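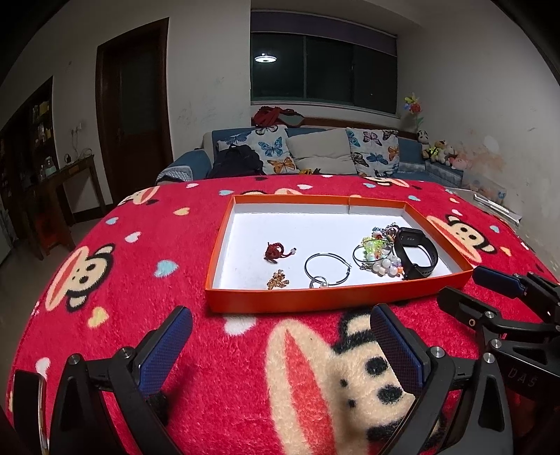 ## 在客厅里练夹珠子:一台自制双臂的中途

Ollon 是一台还没有装完的双臂机器人。两条手臂放在 Verkura 共享工坊的工作台上,夹爪则常常被主人带回家,在客厅的桌子上单独试。做它的人白天在一家设备厂修流水线,晚上和休息时做这个项目,从去年十二月开始,到现在手臂换过一次减速机构,夹爪的控制程序写到了第 7 版。

我们在他家里谈了一个晚上。桌上铺着红色的毛绒毯子,印着猴子脸和爱心,一只橙色浅盒放在毯子上,盒里是手链、圆环、几堆珠子和一条黑色的运动手环。

我先问他为什么用首饰来试。

“最早用的是螺丝和垫片,工坊里多的是。”他说,“螺丝太硬,形状也太规矩,夹住就是夹住了,看不出问题。后来家里人让我帮忙把首饰盒理一理,我顺手拿夹爪去夹,第一下就把一颗珠子挤飞了,在沙发底下找了半天。从那以后我就用这盒东西。”

他认为盒子里最难的是细圆环。大的那只银色圆环平放在盒底,圈身很细,夹爪要么从上面竖着下去,要么先把一边挑起来。两种办法他都写过程序,目前只留下竖着下去这一种。

“挑起来那个动作好看,可是旁边只要有别的东西压着,就会一起带走。小戒指搭在大圆环上,你夹大的,小的跟着滑。现在的做法是先看有没有叠着,有叠着的先动上面那个。”

珠串是另一类麻烦。珠子缠在一起的时候,程序分不清哪里是一串的头,哪里是另一串的尾。奶白色的珠子和黄绿色半透明的珠子颜色差得远,识别起来还好;后面那一团蓝的、粉的、红的、棕的混在一起,他暂时不让程序碰。

“那一团我当成一件东西处理,整团拿起来,整团放下。要拆开是以后的事,可能永远不做。”

### 夹爪

夹爪是黑色的,两侧手指各由几根连杆组成,连杆之间用银色的销子连起来,指面上贴着蓝色的带纹理的垫子。他说连杆机构的好处是张开和合拢时两边动作对称,坏处是销子多,每个销孔都会有一点间隙,加在一起到了指尖就很明显。

“我量过指尖的晃动,新的时候能接受,用一阵就大了。现在每次试之前先空合几下,听声音。声音发散就拆下来看销子。”

指垫是从 Nostness 买的样品片,自己裁成合适的尺寸再贴上去。他试过光面的,夹圆珠子时打滑,换成有纹理的以后好一些,但纹理里容易夹毛。毯子是毛绒的,每次试完都得拿胶带粘一遍。

我问他有没有想过换一张桌布。

“换过一块灰的,视觉那边是省事了。可是我想让它在家里用,家里就是这样的毯子。猴子的黑眼睛有时候会被认成深色珠子,这个问题早晚要解决,我宁愿现在解决。”

他的办法是先找盒子的四条边,只在白色盒底范围内识别,边上的橙色和外面的毯子一律不看。盒壁很矮,手指从侧面进去也不太碍事。剩下的问题是贴着近侧盒壁的东西,比如那颗圆珍珠,从低处看会被盒沿挡住一部分。他打算再加一个从上往下看的摄像头,支架还没画。

### 手臂

手臂这部分进度慢一些。关节驱动用的是 Górecki 的控制板,他从工坊的旧设备上拆下来,接口重新焊过。他给单臂定的负载是 500 克,首饰当然用不到,留出余量是为了以后夹杯子和遥控器。

“夹爪自己就有重量,装在最前端,手臂伸直的时候肩关节最吃力。第一版减速机构就是这么坏的,齿磨平了一段。我当时只算了要夹的东西,没有把夹爪算够。”

换下来的那套他还留着,放在工坊的铁柜里。新的一套速度慢,从桌子一侧转到另一侧要等,他觉得可以接受。两条手臂之间的避让目前靠分区:左边的只管盒子左半边,右边的只管右半边,中间一条窄带谁要进去谁先占住,另一边停下。

“笨办法。两只夹爪同时往一个角上伸的时候,我心里还是会紧一下。”

布线他改过很多次。原先线从手臂外侧走,转到某个角度会绷紧,有一次把插头拽松了,夹爪停在半空不动,他查了一晚上程序,最后发现是线。现在线从关节中间穿过去,末端留一小圈余量,插头加了卡扣。

### 钱和时间

问到花费,他说到目前为止约 2000 元,不算坏掉的零件,也不算工坊的月费。大头是电机和控制板上补的元件,夹爪这边花得少。工坊里有人劝他买现成的手臂,他考虑过,最后没买。

“买来的我不会拆。自己做的坏了,我知道从哪颗螺丝开始找。”

他给自己定了一个规矩,晚上在家试夹爪,一次不超过 30 分钟。时间长了手会不稳,记录也会写得潦草。每次试完他在本子上写几行:夹了什么,从哪个方向进,有没有带动旁边的东西。他翻了几页给我看,有一页只写着“手环,扣住了表带孔,别从那边进”。

运动手环在盒子里算是大件,表带弯成一圈,带子上有一排小孔。他说夹主体那一头比较稳,夹带子那一头会变形,松开以后弹一下,位置就变了。编绳手链刚好相反,软,夹哪里都行,放下去的样子却每次不同。

接下来的安排,他列在手机里:先把摄像头支架做出来,然后把夹爪装回手臂,在工坊的台子上重复一遍家里的动作。识别程序里贴着盒壁的那种情况要单独收集一批记录。至于整台机器搬回客厅,他还没有量过沙发前面的距离够不够。

“桌子可能要往外挪一点。”他说,“挪多少,等底座做好再量。”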